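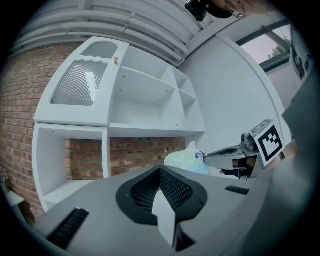 Visit report: Plernwood handling site, October 5, 2022

The visit to the Plernwood site was arranged at the request of the Clallirik safety office, following the stoppage recorded there in July. Its purpose was to review the fault, to observe the corrected procedure for hand-held grippers, and to decide whether the same procedure should be adopted at Nemden. The visiting party was on site for 4 hours.

The fault

The July stoppage involved a gripper of the Vaněk type, used by an operator to pick up light packaging and put it away on shelves. During a normal pick the jaws closed on a soft item and did not open when the trigger was released. The operator reached toward the fingertips with the free hand to pull the item out. The jaws then opened and closed again without a command. The operator's glove was caught and the hand was bruised. No time was lost from work, but the site correctly recorded the matter as an injury and withdrew all 6 grippers of the same type.

The site's own inquiry found two causes. The return spring in the trigger had worn and was sticking short of its rest position, so that the controller received an unsteady signal. In addition, the software allowed a new close command to be accepted immediately after a failed release. Either condition alone would have been a nuisance. The service log showed that the spring had been due for replacement at 275 hours of use and that this check had been missed on the gripper concerned.

Work observed

The visiting party was shown the pick task as it is now carried out. Soft and crumpled items remain the most difficult, as material can be drawn down between the pads and hold there after the jaws part. Staff stated that most failed releases since July have been of this kind and that the trigger was sound in each case.

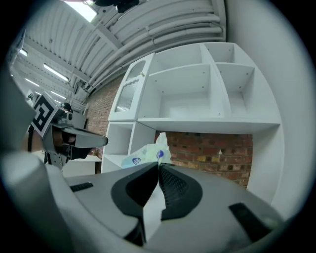
Staff at Nemden, who were sent a draft of this section, replied that their own failed releases follow the same pattern and that the wording should say plainly what an operator must do in the first few seconds. They asked that "switch off, set down, then clear" be printed on the tool itself. The visiting party agrees and has added this to the recommendations.

Under the corrected procedure, the operator may not touch the fingertips while the gripper has power. If an item is not released, power is switched off at the handle, the gripper is set down, and the item is removed with the pads at rest. The controller now refuses any close command after a failed release until power has been cycled. The party asked for this to be tested 50 times in succession. The command was refused every time.

Points still open

The spring check continues to depend on a paper log kept at the bench. The site has asked Vaněk for an hour counter that would lock the tool when service is due, and a reply had not been received by the date of the visit.

Recommendations

Nemden should adopt the Plernwood procedure without changes. Grippers with no service record should be withdrawn until the spring has been replaced. The instruction quoted above should be fixed to each handle.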